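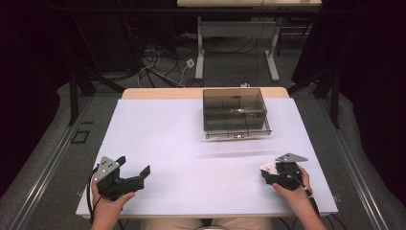
February 2026, Tuesday
Station 2, bimanual handheld collection, box task

Start 9:20. Collector: me for the first block, Angelica Salazar for the second. Darcy Lowther on the recorder and labeling.

Target for the week is 525 accepted episodes on the box task. We stand at 435 as of last night's sync, counting only what passed the trim check. Skokurness (the storage machine) shows a higher number because it still holds the rejected ones from the first collection plan. Do not quote the Skokurness number to anyone until those are moved out.

Setup

White board on the tabletop, smoky plastic box near the far edge, right of center. Collector seated at the near edge with a gripper in each hand. Marker plates on top of both grippers. Cables run back past the wrists and down. Curtains hanging at both far corners, gap between them.

Each episode begins with both grippers low over the near edge of the board, facing each other, and held still for two seconds. The trim script looks for that stillness. If the collector drifts, the script puts the start somewhere in the middle of the approach and the episode loses its first section. We lost a fair amount of October data that way and I would like to avoid repeating it.

Tracking

Left plate solved cleanly all morning. Right plate dropped out whenever I rolled the wrist outward past a certain point. The plate goes nearly edge-on to the cameras on that side and the solver loses the pattern. When it recovers it sometimes comes back with the pose flipped. The flip shows up in the trace as a step in yaw with almost no step in position, so a velocity filter on position alone will not catch it. Darcy added a check on angular rate and reran the first block. It flagged 11 episodes. I looked at all of them in playback and agreed with all but one, where the wrist really did move that fast (I was recovering from a bad grasp). Kept that one by hand and put a note in the metadata.

Two options for the right plate: tilt the mount toward the collector, or move one camera lower on the right side. Tilting the mount changes the plate-to-jaw transform and means recalibrating, and everything recorded before then needs the old transform stored with it. Moving the camera means redoing the room calibration. I prefer the camera. Angelica prefers the mount. Left open for now. In the meantime, collectors keep the right wrist from rolling outward during the approach.

Block 1

Ran the fixed-position variant: box stays where it is, rod starts inside, lying across. Right gripper picks, left steadies the wall. Typical episode is short. The failure I kept making was closing the jaws on a divider together with the rod. From the seated position the wall of the box is in the line of sight and the near divider is hard to judge. It got better once I approached more steeply.

Failed grasps followed by a successful retry are kept and tagged "retry." Failed grasps with no recovery are dropped. I know this is arguable. Bokby was trained with the retries removed, and in evaluation it would miss once and then hover over the box until timeout. Zillidero had them in and at least tried again. Two models is thin evidence, and the camera crop also changed between them, so the comparison is not clean. Still keeping the retries.

Block 2

Angelica ran the shifted variant. Box gets moved between episodes within the far half of the board and turned by a small angle. We had planned to draw positions from a random list, and she followed it for the first set, then found she was spending more time placing the box than recording. Changed to moving it by hand without the list. The risk is that people pick the same few comfortable spots. Darcy will plot box positions from the head camera at the end of the day, and if they clump we go back to the list.

Her style is noticeably different from mine. She brings both grippers in together; I bring the left in first and wait. Episode lengths differ accordingly. I do not want to force one style, but the collector ID has to be filled in so we can split on it later. It was blank on the first 8 of hers because the field resets when the recorder is restarted. Filled in after the fact from the timestamps.

Recorder

Restart was needed at 11:05. The two gripper width streams had drifted apart from the video by a couple of frames. Same symptom as last week. Pearce (the sync box) reported normal throughout, so either the drift is downstream of it or its status readout is not worth much. Darcy suspects the write buffer and will log queue depth tomorrow. Until that is settled, restart the recorder between blocks and do the jaw tap at the start and end of each block: open, close twice, open, in view of the head camera. The offset between the video and the width signal can then be checked at both ends.

Cable handling

The cable on the left gripper loops down beside the hand and pulls slightly when the arm is fully extended. I could feel it when reaching the far side of the box. It probably biases the path a little. Give it more slack before starting and check that it has not caught under the board.

Labels

Segments are now: approach, grasp, lift, transfer, place, retract. We dropped "align" as a separate segment. Darcy and I labeled the same set last week and disagreed on where align ended in most of them, and the model does not use it. Old labels with align get merged into approach at export. Do not edit the originals.

To do

- Darcy: box position plot, queue depth logging
- Angelica: write down the mount tilt she has in mind, with an angle
- Me: move rejected episodes off Skokurness, fix the collector ID reset
- Whoever is in first: room calibration wand before anything else, and save the residuals this time

Stopped at 4:10. Grippers on charge. Final count for the day goes in after the trim check has finished; it was still running when I left.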